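Prevport Small Business Help
Search this site Go
Ask Browse Franchising & Licensing

Franchisor wants me to sign before I've seen the marketing fund accounts

Posted by Nabila Gunawan, 17 November 2020

I'm looking at taking on a Flillura territory (home fragrance and bath goods, kiosk format, mostly shopping centres). The fee is payable on signing, the term is four years with one renewal, and there's a marketing levy on top of the royalty. I asked what the levy had been spent on last year and was told the accounts would be "shared with the family" once I'd joined it.

I already have a family and they don't charge me a levy. Is it normal to be asked to sign first? I have a disclosure document, but the page on the marketing fund is two paragraphs and a photo of a billboard. The development manager rings every second day to say somebody else is keen on my territory. It has been somebody else for five weeks now, and I'm starting to feel sorry for them. 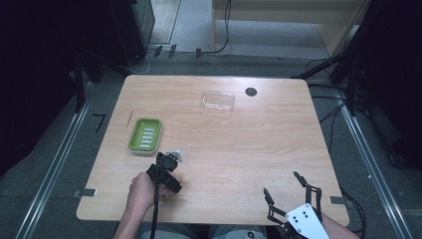 I should add that I've got the money set aside and I do like the product. I just don't want to find out in year two that the fund went on a conference in Queensland with me as an unwitting sponsor.

11 people are following this

Anneli Saarinen
Member, 66 posts

I had a franchise for one full term (coffee, Ultham group, sold it on at the end and slept for a month). In Australia, if franchisees pay into a marketing fund, the franchisor generally has to prepare a yearly financial statement for it, and the disclosure document is supposed to tell you how the fund was spent. Two paragraphs and a billboard doesn't sound like much of an effort. Ask in writing for the most recent statement and the auditor's report if there is one. Put a date on the request. Phone calls with development managers have a way of evaporating.

Then ring the current franchisees. The contact list should be in the disclosure document, and so should the list of people who have left. Ring the ones who left first, they have more time and fewer reasons to be polite. I rang 35 before I signed and the useful conversations were all with people who'd transferred out or handed back the keys. 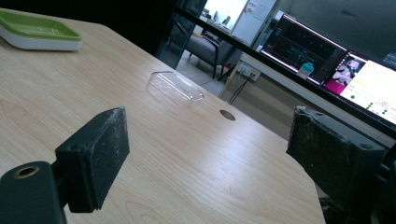

Kiosks have their own trap, while you're at it. Check who holds the licence with the centre. If it's the franchisor, your four years may be a good deal shorter in practice, and you could be paying off a fit-out for a spot by the escalators that now belongs to a phone case seller. Ask what happens to your term if the centre moves you on, and get the answer into the agreement - a warm feeling on the telephone isn't a clause.

You also get a cooling-off period on a new agreement, but treat it as a seatbelt. Have a franchise solicitor read the thing beforehand. Mine cost less than the signage.

Helpful (24) Reply

Oğuzhan Polat
New member

just sign it mate, if you wait someone else will get the territory. my cousin waited on a Liem car wash and now its a different bloke's car wash. he drives past it every day

Helpful (2) Reply

Armelle Moulin
Member

With respect to the cousin, I'd wait. A territory that's been about to go for five weeks can manage a sixth. I'm in Ontario so the rules I know aren't yours, but the disclosure document is where I'd start in either country, and a franchisor who gets vague over one page of it will be vaguer once your cheque has cleared.

Ask as well whether company-owned outlets pay the levy at the same rate as you. In my old system they didn't, and we learned it from a footnote. There was quite a lively meeting afterwards, with sandwiches.
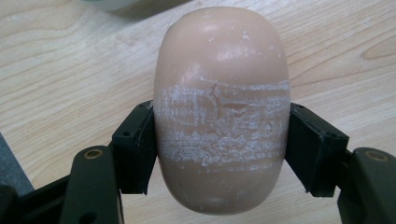 Can I ask for a change to the agreement, or is it take it or leave it?

You can ask, and most systems will refuse anything touching the royalty or the brand standards. Smaller points such as the renewal terms, the fit-out budget or your territory map do get moved now and then, usually by side letter. Have your solicitor send the list so it arrives sounding expensive.

Helpful (9) Reply

4 shares 3 replies

Contact us | House rules | © Prevport Small Business Help | Back to top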